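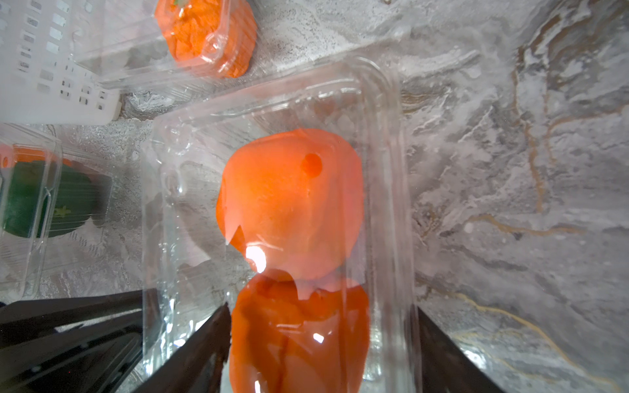 Cahier de labo, cellule Storkari, mars
Sujet : surchauffe du moteur de pince, et le bras qui descend quand on appuie sur le bouton censé nous protéger

Repris la tâche « barquettes » à 9 h. Consigne inchangée par rapport à la dernière fois : aller chercher un légume dans une barquette transparente, le sortir, le poser dans le panier blanc. Sur le papier, un enfant de quatre ans y arrive. L'enfant de quatre ans dispose il est vrai d'une peau, d'un pouce et d'un certain intérêt pour la question.

Démarrage normal. Calibration des deux bras passée du premier coup, ce qui aurait dû m'alerter. Mei Kasprzak aux commandes, moi au journal et au bouton rouge.

Premiers essais corrects dans l'ensemble. Le bras descend, s'aligne, ferme. Quelques hésitations au-dessus du couvercle quand les reflets bougent, la pince fait alors une sorte de révérence, remonte, redescend. Rien de méchant. On note « hésitation » dans la colonne et on continue.

Puis le journal commence à raconter une autre histoire que celle qu'on voit. « Prise confirmée » s'affiche alors que le doigt gauche pousse contre la paroi de la barquette et que le légume n'a pas bougé. Le bras, très content de lui, remonte, survole le panier, ouvre la pince avec soin et dépose du vide. Statut : succès. Le taux de réussite de la matinée est donc excellent, je propose qu'on ne le montre à personne.
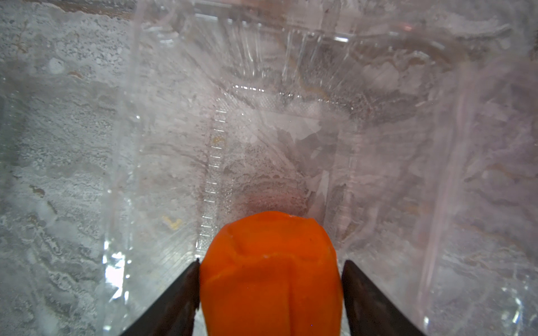
Vue poignet : les deux doigts au contact de l'objet orange, dans la barquette.

Explication à peu près établie avant midi. Le contrôleur Mornow déclare une prise quand le courant du moteur de pince dépasse un seuil et que la position n'évolue plus. Un doigt en butée contre du plastique moulé remplit les deux conditions aussi bien qu'un doigt contre un légume. Mieux, même : la paroi plie un peu, revient, et le courant se stabilise joliment. Le légume, lui, roule.

Ça n'aurait été qu'un problème de statistiques si la consigne de fermeture s'arrêtait là. Or elle ne s'arrête pas. Une fois la prise « confirmée », la consigne reste à fermeture complète, et le moteur pousse de toutes ses petites forces vers une position qu'il n'atteindra jamais. La limite de courant devait le calmer. On l'avait réglée, j'ai retrouvé la ligne dans ce cahier, de ma main, avec deux soulignements. Sauf qu'elle est écrite en mémoire vive et que chaque redémarrage remet la valeur d'usine. On redémarre tous les matins. Je laisse le lecteur faire le calcul du nombre de matins.

À 11 h 20, alarme température sur le moteur de pince gauche : 66 °C au registre. Odeur légère, genre fer à repasser oublié par quelqu'un de soigneux. Le moteur se met en erreur et se libère tout seul, comportement prévu. Le bras, lui, continue sa trajectoire avec une pince molle au bout, comportement pas prévu du tout.

Ce qu'il a fait ensuite, d'après le journal :
- remontée partielle, barquette accrochée par le rebord
- transfert vers le centre pendant que le bras droit y entrait de son côté
- distance entre pinces sous le minimum configuré, aucun arrêt demandé
- arrêt d'urgence par moi

Pour la distance minimale, j'ai d'abord accusé le planificateur, par habitude. Il est innocent. La vérification est suspendue quand un des deux bras remonte une erreur moteur, au motif (commentaire dans le code, je cite de mémoire) que le bras en erreur « ne bouge plus ». Le moteur de pince était en erreur. Les autres bougeaient très bien, merci. 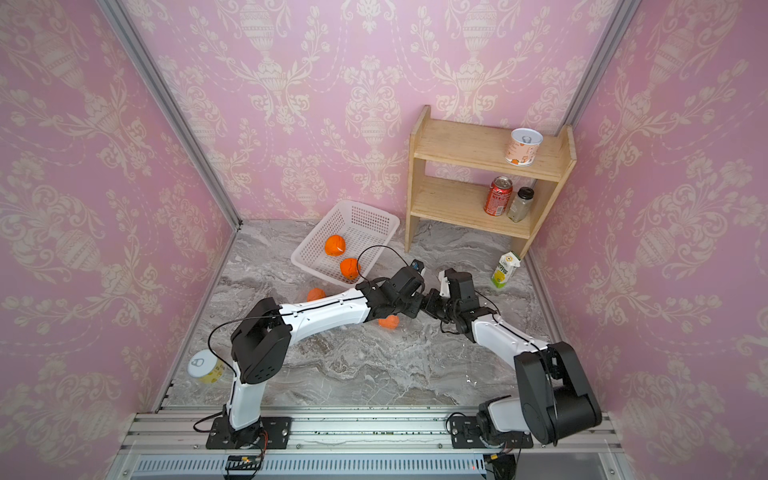 L'arrêt d'urgence, ou comment j'ai fait tomber un bras

C'est la partie pour laquelle j'écris cette page. Le reste, c'est de la plomberie.

Le bouton coupe l'alimentation des moteurs. Tous, d'un coup, les deux bras. Il n'y a pas de frein sur les articulations. Un bras tendu sans courant obéit à la seule consigne qui lui reste, celle de Newton, et il l'exécute sans retard ni dépassement. Le gauche s'est posé sur le fond de la cellule avec un bruit de valise. Le droit est parti de plus haut, il a touché le gauche au passage puis il s'est couché à côté.

Mei avait la main dans la cellule. Elle venait de l'avancer pour décrocher la barquette, en me disant « attends », et j'ai entendu « arrête ». Le coude du bras droit est passé à une largeur de main. Pas de contact, pas de blessure, un silence assez long, puis un café.

Trois choses se sont combinées, aucune ne m'absout :
elle a mis la main alors que les bras étaient sous tension ;
j'ai coupé sans regarder où étaient les mains ;
on avait tous les deux en tête que l'arrêt d'urgence fige les bras. Il ne fige rien. On le savait quand on a monté la cellule, on l'avait même trouvé amusant.

Consigne à partir de maintenant, valable pour moi en premier : personne ne met la main dedans sans pause logicielle ET bras en position repos, couchés. La pause maintient le couple, le bouton rouge le supprime. Si une main est coincée on coupe quand même, évidemment, mais quelqu'un tient le bras. Étiquette à coller au-dessus du bouton, en gros, avec « LES BRAS TOMBENT ». Mei propose d'ajouter un dessin. Refusé pour l'instant, j'ai vu le brouillon.

Ce qu'on a vérifié l'après-midi

Mécanique : jeu un peu plus marqué au poignet droit, rien de tordu à l'œil. Fixations au rail resserrées, une vis de la base gauche avait pris du mou, impossible de dire si c'est d'aujourd'hui. Câble du poignet gauche à surveiller, il frotte quand le coude se plie à fond. J'ai mis un collier, il est moche, il tient.

Moteur de pince gauche : laissé refroidir, relancé à vide, courant normal. On le garde, avec une croix au feutre sur le capot pour ne pas faire semblant d'oublier. Pièce de rechange demandée chez Fallahi. Réponse automatique très cordiale.

Limite de courant : écrite désormais au lancement par le script, puis relue, et le script refuse de partir si la valeur relue n'est pas la bonne. Testé en débranchant la pince : il refuse. Testé en rebranchant : il refuse aussi. Deuxième refus corrigé vers 15 h, c'était une unité.

Consigne de fermeture : après détection de contact, on prend la position mesurée et on ajoute une petite marge de serrage. Plus de fermeture complète. La pince a l'air moins sûre d'elle et c'est un progrès.

Distance minimale : la vérification reste active quoi qu'il arrive aux moteurs. J'ai aussi supprimé le commentaire. Historique consulté pour en connaître l'auteur. C'est moi.

Reprise des essais

Vitesse réduite, un seul bras autorisé au centre à la fois, main gauche de l'opérateur posée sur le bord de la table pour qu'on sache où elle est. On a remis des légumes dans les barquettes et refait 17 cycles avec la nouvelle logique.

Fausses prises : il en reste. Quatre sur la série, toutes quand la cible est tassée contre la paroi ou à moitié cachée sous une autre. Le doigt arrive en premier sur le plastique, le courant monte, le contrôleur se félicite. La différence avec ce matin est qu'il se félicite à température raisonnable.

Le cas de figure type :

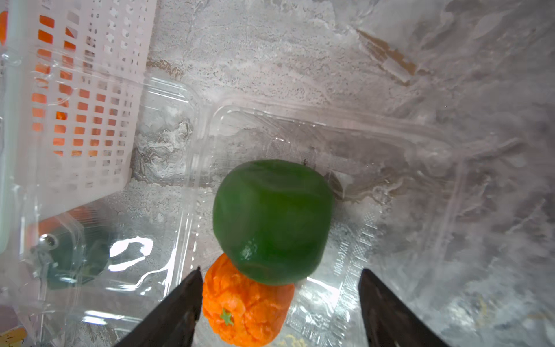 Poivron vert dessus, l'orange côtelé en partie dessous. Un doigt de chaque côté de l'orange.

Pour ce genre d'empilement, deux idées sur la table. La mienne : comparer l'ouverture finale de la pince à la largeur attendue, et refuser la prise si ça ne colle pas. Un poivron n'a pas l'épaisseur d'une paroi de barquette, on doit pouvoir en tirer quelque chose. Celle de Mei : petite remontée lente après fermeture, puis regarder à la caméra du poignet si l'objet suit. Plus long, plus fiable, et elle l'a dit avec une politesse qui m'a fait comprendre que la mienne était nulle sur les parois pliées en double. On fera les deux, la mienne d'abord parce qu'elle tient en une condition.

Troisième idée, venue de Bovcombe au téléphone : « et si vous enleviez les barquettes ? » Noté. La tâche s'appelle « barquettes ».

Divers
Les reflets du couvercle changent beaucoup selon la hauteur du poignet. Essayer un éclairage plus diffus avant de toucher au modèle.
Le panier a bougé pendant la chute. Refaire le repérage avant de comparer quoi que ce soit aux séries d'avant.
Les essais de ce matin sont marqués invalides dans le tableau, statut « succès » compris. Ne pas les remettre dans l'entraînement. Dossier renommé pour que ça ne puisse pas arriver par distraction, le nom contient un gros mot.

À faire
Étiquette au-dessus du bouton (moi, ce soir)
Arrêt en deux temps : descente contrôlée puis coupure, à étudier, sans toucher au bouton rouge qui doit rester bête
Alarme température bien en dessous du seuil de mise en erreur, avec un son qu'on ne confonde pas avec la messagerie
Supports sous les coudes en position repos, mousse ou n'importe quoi de mou
Relancer Fallahi
Remplir la fiche presqu'accident. Mei a déjà rempli la sienne. Elle y écrit que j'ai « réagi vite ». Je prends.

Cellule hors tension à 18 h 10, bras couchés avant coupure.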